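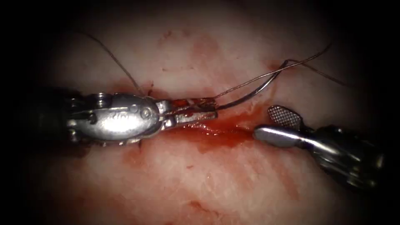 Placing and Tying a Simple Interrupted Stitch with Wristed Instruments

By Divya Ramasamy
Updated 26 Jun 2020

These are the notes I hand out to residents before their first suturing session at the console. They cover one stitch, the simple interrupted, from picking up the needle to cutting the tails. Running closures and anastomosis are in the second handout and should wait until this stitch is comfortable. The notes are for bench practice. In the operating room, your attending's choices on suture, spacing and knots come first.

You should already be able to tie an instrument tie by hand in open practice. If you can't, spend an evening on it before you sit down. The steps are the same and it is much easier to learn them where you can feel the thread.

What you need

A needle driver on your dominant side and a grasping forceps on the other. Some people use two needle drivers. I teach with one of each, because a beginner should get used to being gentle with the forceps.

A practice pad or bench tissue with an incision already made. We use the Ciltik pad, the soft one. The firm one tears less and hides bad technique.

3-0 braided suture on a curved taper needle. Cut the thread to the length of your hand for a single stitch. A longer piece only fills the view with loops you have to clear.

Scissors, either on a third arm or in the hands of whoever is assisting.

Loading the needle

Most of the trouble in the first session starts here. Residents want to get to the tissue, they accept a bad grip on the needle, and then they fight it all the way through the bite.

Pick up the thread first with the forceps, a short way back from where it joins the needle. Lift until the needle hangs free. By moving the thread a little you can make the needle turn until it faces the way you want. Let it settle, then bring the driver in and close on it.

Grip the needle between half and two-thirds of the way back from the point. Too near the point and you won't have enough needle to come out the far side. Too near the swage, where the thread is attached, and the needle will bend or roll. Never clamp on the swage itself.

Hold the needle near the tips of the jaws, square to them. A needle that leans forward or back will cut a crooked path. If it is leaning, hold it lightly with the forceps, open the driver a crack, correct it, and close again. Do this over clear tissue where you can see all of the curve.

Check the point before you go in. You should know where it is at all times, and if you lose sight of it, stop both hands until you find it again.

Taking the bite

Plan the entry and exit before you touch anything. For practice, go in 5 mm from the edge and come out the same distance on the other side. Heledd Gethin, who ran the skills lab here before me, had people mark both points with a pen for the whole first week. I still think it helps.

1. Steady the near edge with the forceps. Use just enough grip to stop the edge from sliding. On real tissue a hard pinch leaves a crushed spot, and on the pad it leaves a dent you can look at later.

2. Set the point on the entry mark at a right angle to the surface. The wrist has to be rolled back to do this, and it will feel like too much at first.

3. Push the point in and rotate the wrist. The needle is curved, so it wants to travel in a curve. Pushing it straight makes the hole bigger and drags the tissue along with it.

4. Look for the point in the gap between the two edges. On your first stitches, bring the needle out in the gap, regrip, and take the far side as a second bite. Once your depth matches on both sides you can do it in one pass.

5. Keep rotating until the point comes up through the exit mark. Move the forceps to the far edge and press down lightly beside the mark if the tissue tents up.

6. Let enough of the needle show before you try to take it. Grip the body of the needle, behind the point. Grabbing the point dulls it, and the next bite will be worse.

7. Follow the curve out. The hand that pulls has to keep turning until the needle is clear.

Pulling the thread through

Pull along the surface, low and slow. Pulling straight up lifts the edge and saws at the hole. Where there is a long way to go, pass the thread hand over hand, holding it near the exit each time.

You can't feel tension through the console the way you do through your fingers. Learn what it looks like: the thread straightens, then the tissue starts to move toward the instrument, then the edge begins to pale. Stop at the first of these while the thread is running and at the second when you are setting a knot.

Leave a short tail on the entry side, 3 cm at most. Long tails are the most common fault I see after poor needle grip. The end has to pull all the way through each loop, and a long end keeps snagging.

Avoid handling braided thread with the driver more than you must. The jaws are strong enough to fray it, and frayed thread breaks at the knot. Subbarao Gounder, one of our fellows, tells residents to treat every grip on the thread as one they will have to pay for, which is a little dramatic but he has the cleanest knots in the department.

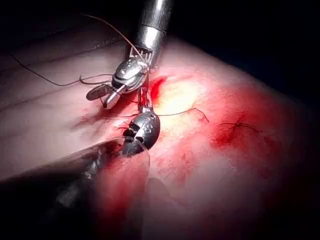 Why does my loop keep falling off the instrument before I can grab the tail?

The loop falls off because the instrument wearing it has to travel too far to reach the tail. Bring the tips close to the tail before you wrap, keep the loop small, and point the jaws toward the tail while you wind. Then you need only a short reach to take hold of it.

Tying the knot

Start with a surgeon's knot. It has two wraps in the first throw and one in each throw after, and the double wrap helps hold the edges while you set the second throw.

1. Hold the long end with one instrument, near enough to the tissue that it makes a C shape lying flat. The open side of the C should face the short tail.

2. Place the other instrument over the C, inside the curve.

3. Wrap twice. You can circle the thread around the instrument, or keep the thread still and circle the instrument around the thread. Small moves of both work best. Keep the jaws closed while wrapping.

4. Reach for the tail, open the jaws just enough, and take it close to its end. If you take it in the middle you will pull a bow through instead of a clean end.

5. Draw the tail through the wraps and pull the two ends apart, flat and level with the tissue. The throw should lie down square across the incision.

6. Bring the edges together until they meet, then stop. They should touch without puckering.

7. Make the second throw with a single wrap in the opposite direction, and lay it down with the hands going the opposite way. If you wrap the same direction twice you get a granny knot -- it slips, and it usually slips later.

8. Add one more single throw, reversing again. Braided suture generally holds with this. Slick monofilament needs more throws.

If the first throw loosens before you can lock it, don't keep yanking on the second. Undo it if it comes easily, bring the edges together again, and have the forceps hold the tail snug while you wrap. Some people prefer to convert a square knot to a slip knot and slide it down. It's a good skill but I'd leave it for another day.

Cutting and spacing

Hold both tails up together and cut them at 5 mm. Cut with the tips of the scissors and look at both blades before closing. Take the needle out under direct view and say out loud that it is out. Do this on the bench as well, so that it is a habit by the time it matters.

Set the next stitch 5 mm to 1 cm along. Work from one end, or put the first stitch in the middle and split the remaining gaps. The second way hides small differences in length between the two sides.

Common faults

Needle spins in the jaws. The grip is too far back, or the needle is not seated across the jaws. Reload.

Edges overlap. One side of the bite was deeper or wider. Take the stitch out and do it over. Adding another on top won't fix it.

Edges roll inward. The entry was at a slant. Roll the wrist back further before you push.

Thread is wound around both instruments. Let go with one hand, back it out, and find the tail. Trying to work both free at once makes it tighter.

Instruments keep bumping. Your hands have drifted together. Clutch, reset them to a comfortable width, and start again.

How to practice

Short sessions work better than long ones. I ask for 20 minutes at a time, with the first few spent only on picking up the needle, loading it, and setting it down again. When you can load it square on the first try most of the time, move on to bites without tying. Tie knots on a separate loop of thread until the reversing of the throws is automatic.

Save your pads and write the date on the back. Each resident who started in January has a drawer in room 526, and pads left on the counter get thrown away. Bring your two worst stitches to the review along with the best one. Questions about pad supplies go to Afaf Qaisi at the front desk.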